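Ticket 711: Gray hangers catch on each other in the basket
Status: Waiting for customer
Opened by: Zuzanna Śliwiński
Product: Culow hangers, gray, pack of 22
Opened: 12/12/2013

Hello, I write about the gray plastic hangers which we received for our shop. When we put them back in the basket after use, they hook together, and the next person must pull to separate them. I attach two pictures.
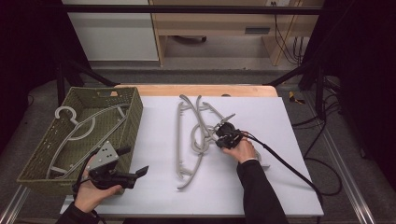
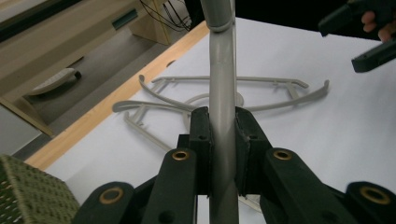 First picture: two hangers caught together, one more in the basket. Second picture: the gray plastic close up, with the joint and the seam line.

The hook and loop part of one hanger cross over the other one. I think the notches at the shoulders also catch, but I am not sure of this. With our old hangers from Preda we did not have such a problem in the same basket.

My questions are: is there a correct way to store them, and is it safe to pull at the joint?

Reply from Satish Bansal, Darkell support
Hello Zuzanna, thank you for the pictures. Please do not pull the hangers straight apart. Lay both flat on a table, hold one of them still, and turn the other until its hook is free. For the basket, please place them with all hooks in the same direction and do not drop them in from above. Could you also check if the seam line in your second picture can be felt with a fingernail?

Reply from Zuzanna Śliwiński
I checked with the fingernail. The line is smooth and I do not feel any opening. The turning works well for two hangers. With four or five together it is still slow. My colleague Kamarul Goh tried all hooks to the left and it was better, but in the evening they were mixed again.

Reply from Satish Bansal, Darkell support
A smooth line is from the mold and is not a crack. For daily use in a shop we recommend a rail in place of a basket. I have asked Erzsébet Kovács in our parts department if the short rail, 65 cm, can be sent to you without cost. Please confirm your delivery address.

Internal note: second customer with this question since July. Add the turning method to the help page.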